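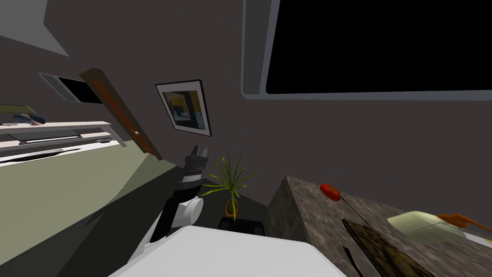

Nesier 2.4 is out this month, and most of the work went into how the canvas repaints. Until now, moving a single figure marked its whole parent as dirty, so a small drag in a large diagram could redraw everything under the same container. The new update manager keeps a list of changed regions and merges only the ones that overlap. Bounds are the tricky part. A plant like the one by the granite counter, with spiky leaves fanning out well past its small orange pot, would be a bad fit for a figure that reports only the pot as its size. The leaves would be clipped, or left behind as stray pixels after a move. If your figures paint outside their own bounds, override getPaintExtent() and return the full area.

Charoen Paisan tested the change on the Stultness sample, a network diagram with 2,371 figures. Dragging one node used to take 100 milliseconds per repaint on his laptop and now takes 36. Diagrams with long connections gain less – a diagonal line still has a large bounding box, and we don't split it into segments yet. That is planned for the next release.

There are 2 changes that may break existing code. Layout managers are no longer called while a figure is hidden, so anything that measures hidden children needs to call validate() first. Borders now count toward the preferred size by default. You can get the old behavior back with setLegacyInsets(true), but the method is deprecated and will be removed in 3.0.

The Sombatkul plugin has been updated to match. Drakwood users should wait for the September build, as the current one still calls the old update manager directly and will fail on startup. Bug reports go to the usual tracker – please attach the smallest diagram that shows the problem.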